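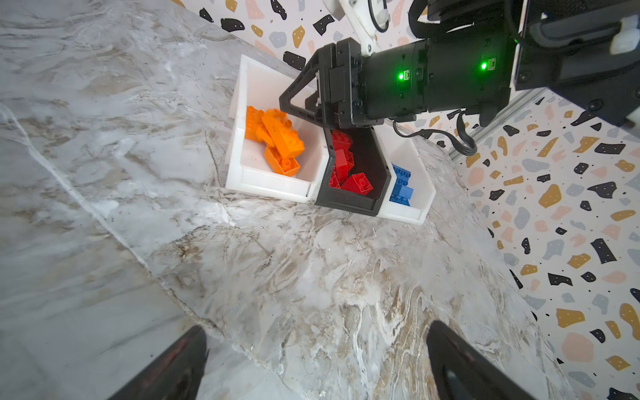

Terrazzo wallpaper: am I going to hate this by September?

Started by Birthe Laxdal on Tuesday
3 min read | 123 comments | 80 shares

Birthe Laxdal
OK, I am in love with terrazzo paper and I need people to talk me into it or out of it. It's for a tiny half bath, three walls, and I want the big chunky chips in black, mustard and pink, not the polite beige kind. My partner says it'll feel like living in a box of confetti. I say great!

orent_paperhanger
Do it. Small rooms can take a loud pattern way better than big ones. Order an extra roll, though. Random patterns look like they need no matching and then you hit a corner and a black chip gets sliced in half right at eye level.

Slaoui
Gonna disagree. I had it in my hallway and the repeat drove me nuts. Once you spot the same blob coming around again you can't unsee it. One wall, tops.

vindine88
One wall is the worst of both! It looks like you ran out of paper. Go all the way around, and pair it with marble. Everybody says two stone looks will fight, but veins are long and soft and chips are short and crisp, so they leave each other alone. 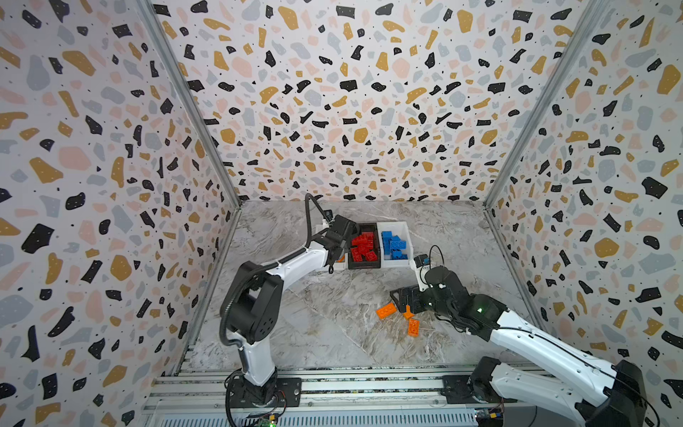 Just keep the marble in grays and whites and let the walls have all the color. I'd paint the door one of the chip shades too, mustard if you're brave.

Slaoui
Mustard door. I need to lie down.

Birthe Laxdal
Mustard door!!! Yes! Ordering samples tonight. Has anyone used the Staleo paste, or should I stick with the premixed stuff?

orent_paperhanger
Premixed for a half bath. And tape the samples up for a week before you buy, look at them at night too.

Load more replies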